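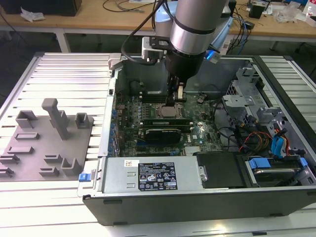 3. Setting Up Ovik on an Old Desktop

By now you have picked out a computer and copied the Ovik installer to a USB stick (section 2). This is the fun part! By the end of this section you'll have your whole music collection sitting in one place, ready to play in any room of the house, and the old desktop that used to take up space in the closet will be doing something lovely with its retirement.

You don't need a fast machine. Ovik is small, and it spends most of its life waiting for someone to press Play. A desktop that feels painfully slow for browsing the web will usually do fine here.

What you need

A desktop computer with a working network port
A monitor and keyboard (only until the end of step 9)
A network cable long enough to reach your router
The USB stick from section 2
Your music, on a drive or on another computer
A notepad – you'll be writing down a password and an address

Before you start

If the computer has been in storage, open the case and take a look. Dust is the usual trouble, and a can of compressed air will clear most of it. While you're in there, press gently on each end of the memory modules to be sure they're seated, and check that the drive cables are pushed all the way in. Two memory modules that don't look alike are not a problem for Ovik as long as the computer starts normally with both of them in place.

CAUTION: Shut the computer down and unplug it from the wall before you open the case. Touch a bare metal part of the case before you touch anything inside.

CAUTION: Installing Ovik erases the drive you install it on. Copy off anything you want to keep – old photos, tax papers, saved games – and open a few of the copies to be sure they work.

Installing

1. Put the computer where it's going to live. Near the router is best. A shelf is good, and a closet is fine if the door doesn't seal tight.

2. Connect the network cable, the monitor, and the keyboard. Leave your music drive unplugged for now so you can't pick it by mistake in step 5.

3. Insert the USB stick and turn the computer on. Tap the key that opens the boot menu. On many desktops it's F12, F11, or Esc, and the right one often flashes by on the first screen.

4. Choose the USB stick from the list. The Ovik welcome screen comes up with a choice of languages.

Note: If the computer goes straight to its old desktop, you were a little late with the key. Restart and try again, tapping from the moment you press the power button.

5. Choose the drive to install on. The name and size of each drive are shown. Check both, then type the word ERASE and press Enter.

6. Give your library a name. You'll see this name on your phone every time you play something, so pick one you like! "Living Room" gets confusing once you have players in three rooms. Our test library is called Stenham, after the street it's on.

7. Choose an owner password and write it down. Ovik can't mail you a new one, and getting back in without it means installing again.

8. Wait for the progress bar to finish. On our slowest test computer this took 38 minutes, most of it spent on the last little sliver of the bar. Go make a sandwich.

9. Take out the USB stick when you're told to, and press Enter. The computer restarts and shows a plain black screen with one line of text. Copy that line into your notepad. It's the address of your library, and it ends in :1358.

You can now unplug the monitor and keyboard. Everything else happens in a web browser on your phone or laptop, which is a lot more comfortable than crouching in front of a closet.

First visit

10. On a phone or laptop connected to the same home network, open a browser and type the address exactly as you wrote it, with the colon and the number after it.

11. Sign in as owner with the password from step 7.

12. Set your time zone. Skip the rest of the page if you like. You can come back to it whenever you want.

Note: If the page won't load, check that your phone isn't on a guest network. Guest networks are usually kept apart from everything else in the house.

Adding your music

You have two ways to do this, and you can mix them.

From a drive

13. Plug the music drive into the computer. After a short wait it shows up under Sources.

14. Tap the drive name, then tap Copy to Library. Choose Leave in Place only if the drive is going to stay plugged in for good.

15. Let it run. You can start listening right away to whatever has already been copied, and it's a real treat to watch the covers fill in.

From another computer

16. On the other computer, open the network folder list and look for the name you picked in step 6.

17. Open it and drag your music into the folder called Inbox. Keep albums in their own folders if they already are. Ovik reads the tags first and the folder names second, so tidy folders help out when the tags are missing.

18. Leave the other computer awake until the copy finishes.

CAUTION: Don't delete the originals yet. Live with the new library for a few weeks and make a backup (section 5) before you clear anything out.

The first scan

Once files arrive, Ovik goes through them and sorts them by artist, album, and year. A big collection takes a while the first time. Later scans only look at what's new and are over before you notice.

19. Open Library, then Needs a Look. Songs that Ovik couldn't sort end up on this page. Please don't be discouraged by the size of the list! Ours had 793 songs on it after the first scan, and nearly all of them came from a handful of old mix CDs with no tags at all.

20. Sort the list by folder. Songs from the same disc will line up together, so you can fix them in one go.

21. Select a group, tap Edit Together, and fill in the artist and album. Track titles can wait for a rainy evening.

22. Watch for the same artist spelled two ways. Tap one name, tap Same As, and choose the other. Names with accents are a common cause. Try typing the name both with and without the marks in the search box and see what turns up.

Note: Compilations are filed under Various unless you say otherwise. If a record by one band with lots of guests gets scattered all over the place, open any song from it and turn on Keep Album Together.

Choosing players

A player is anything that makes sound: a phone, a laptop, or a network speaker.

23. Open Players. Anything Ovik has found is listed there with a switch next to it.

24. Turn on the ones you want. Play a song you know well through each of them and set the top volume limit to a level you can live with at breakfast.

25. To play the same music in several rooms, tap Group and choose the players. Walk from room to room while a song is playing. If you hear an echo in the doorway, tap Nudge next to the player that sounds late until the two line up. Do this with something that has a sharp drumbeat – with slow strings you'll be nudging all night.

Adding the family

26. Open People and tap Add. Each person gets their own favorites and play history, so one person's bedtime stories don't creep into another person's dinner mix.

27. Leave the Owner box unchecked for everyone but yourself. Anyone can play, skip, and make playlists. Only an owner can delete music.

Everyday habits

Leave the computer on. When nothing is playing, Ovik lets the drives rest. If you'd like it off overnight, set a schedule under Power instead of switching it off at the wall.

New music goes in the Inbox, and you can drop it in at any hour.

Clean the fan openings when you change the seasons over. An old computer that suddenly gets loud is nearly always asking for a dusting.

If something isn't right

The library name doesn't show up on the network. Give it a few minutes after a restart. If it's still missing, type the address from your notepad. The address can change when a router is replaced. Plug the monitor back in to read the new one.

Songs stop partway through. Try the same song on a player with a cable. If it plays fine there, the trouble is with the wireless signal in that room.

Covers are wrong. Greatest-hits albums are the worst for this. Tap the cover, tap Choose Another, or add a picture of your own. Some of the best covers in our library are snapshots of handwritten tape labels.

The computer restarts by itself. Shut down, unplug, and go back to the checks under Before You Start. If it has more than one memory module, try it with one at a time, following the instructions for your computer.

The copy stops with "Source not readable." The drive may be getting old. Plug it into another computer and copy off what you can in small batches, starting with the things you couldn't replace.

Thanks to everyone who sent in notes on the earlier draft, and especially to Ilze Eglītis, who rewrote the steps on grouping players after testing them in a house with very thick walls.

Section last changed May 13, 2019. Playlists and radio are in section 4, and backups are in section 5.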